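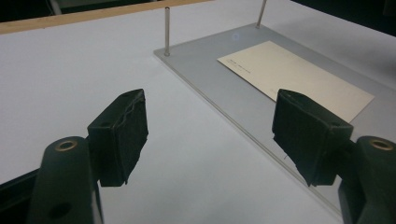
Susix开放日回顾：谢谢你们来,也谢谢你们问了那么多问题

四月的开放日结束了，我到现在嗓子还是哑的！先跟大家报个数：一共来了236位朋友，比我们报名表上的多出73位，门口的胸牌早早就发光了，后来的朋友只好在贴纸上手写名字（字都挺好看的）。

我是Susix负责对外联络的，平时写稿子比较规矩，这次领导说可以随便一点，那我就随便一点啦。

这回开放的是Ornolen实验区，演示项目叫Lerero，做的是桌面上的精细操作：夹取、摆放、对齐，都是人手做起来不用动脑子、机器做起来很费劲的活儿。上午十点开第一场，全天3场，每场后面都留了提问时间，结果每一场都超时。最后一场散的时候天都快黑了，还有两位同学蹲在桌边讨论夹爪的开合角度，我实在不好意思催。

最受欢迎的是手持夹爪的体验环节。工程师先示范一遍，然后大家排队自己上手，握着它去靠近桌上的东西，慢慢合拢，再松开。好多人一开始都很自信，觉得不就是个大号夹子嘛，轮到夹薄薄的卡片就开始屏住呼吸了。我自己也试了，卡片平躺在板子上的时候特别难弄，指尖总是先碰到板面，手一抖就得重来。有个小朋友比我稳得多，我不服气，又排了一次队，还是没比过。

也有朋友问得很专业：人手操作的动作，怎么变成机器能学的东西？我们的工程师讲了二十来分钟，白板写满了两面。简单说，Lerero到目前为止积累了1,540段操作记录，有做得漂亮的，也有做砸的，两种都留着，训练的时候都用得上。

Oh展厅那边是轻松一点的内容，有早期样机，也有几版退役的手指垫，可以随便摸。茶歇的绿豆糕下午两点就没了，下次多订。

有几条意见我们记下来了：体验台太少，排队太久；后排看不清桌面，希望加一块屏幕；讲解里英文缩写太多。前两条下次就改，第三条我盯着他们改。

下一次开放日的时间还没定，定了会在Susix官网发通知，学校和企业想组团来的，可以先给我们的联络邮箱留言，写清人数和想看的内容就行。媒体朋友需要采访Lerero团队的，也走同一个邮箱，我来安排。

Susix对外联络组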